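What the arm changed at our place (and what it didn't)

So I promised I'd write something about work, since half the emails I get from you lot are about the robot and not about my tomatoes. Fair enough. The tomatoes were rubbish this year anyway.

For anyone new, I do returns and repairs at Surnent. Small appliances mostly, plus whatever gets sent over from Flomier when their bench is full. I started in 2021, when everything was done by hand and your day was basically pick up, open up, poke about, close up, put away. I liked it more than I probably should have. My wrists liked it a lot less!

The arm came in July. We'd all heard the word automation at a staff meeting and gone quiet, the way you do, and then spent lunch quietly working out who'd be first out the door. Daranee Chantharasri, who had been on the bench longest, put her hand up and asked it straight: how many of us are you keeping? The answer was all of us, for now, and it was the "for now" that got talked about in the car park.

What we ended up with is a handling job. The arm shifts tools and trays, and we do the bits that need a person to look at a thing and go hmm. At the moment it's learning tools, which is slow going, and I've spent more hours than I'd like to admit looking at a screwdriver. We had 39 practice pickups on the sheet for one afternoon and I had to tick every one of them off with a pencil. The software side is called Huvovow (no, I can't say it either) and it wants everything written down.

The funny thing is how it's changed the way I set out my own work. I used to be a terrible one for leaving stuff wherever my hand happened to let go of it. Now I put a tool down and think about how something else would get hold of it, which way the handle's facing, whether there's room beside it. My partner says I've started doing it with the cutlery.

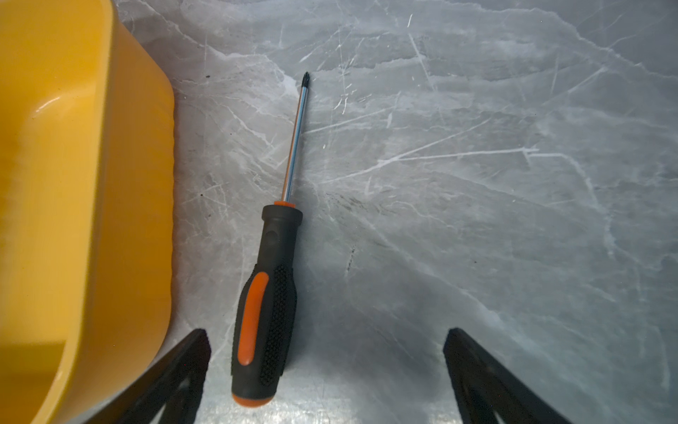
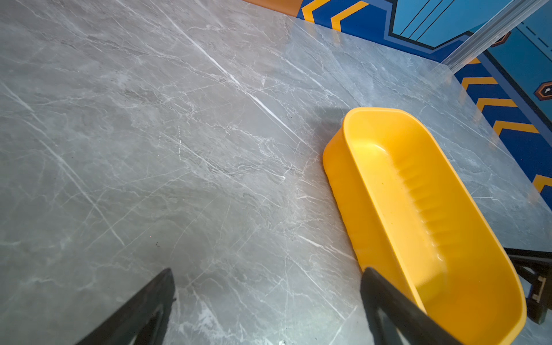 Do you reckon it's going to take your job?

It has taken a part of my job, the fetching and the putting back, and I don't think I'll be doing much of that by next winter. The repair part still belongs to the bench, and we've been told in writing that no hours get cut while the trial runs. After that I really don't know, and I'd be wary of anyone who told you they did.

What I do miss is the natter. When you were up and down all day grabbing things you'd bump into people, and you'd hear whose kid was crook and whose car had died. Now you can stay in one spot for a whole morning without talking to a soul. Daranee noticed it before I did and started dragging us all out for a proper tea at 10.30, phones left inside, and I think that's done more for morale than the 500 dollar training bonus did. (I did take the bonus. I'm not silly.)

She's also moved across to running the setup two mornings a week, with a bit more pay, and she's good at it. She knows the work, so she can tell when a task has been written up by someone who's never done it. One of the early instruction sheets ran to 275 steps and she sent it back with most of them crossed out in red pen. I'd like to see more of that — people from the floor having a say before a thing gets bolted down, and being paid for the say.

A couple of the others are less keen. One bloke put in for a transfer to the Jiang site the week the arm arrived and I don't blame him one bit, he likes working with his hands and he's got ten years left. We had a cake for him.

My wrists are better, by the way. I've gone back to kneading my own bread on weekends, so next post will be the sourdough one, and if anybody has a decent recipe that uses up green tomatoes, pop it in the comments please.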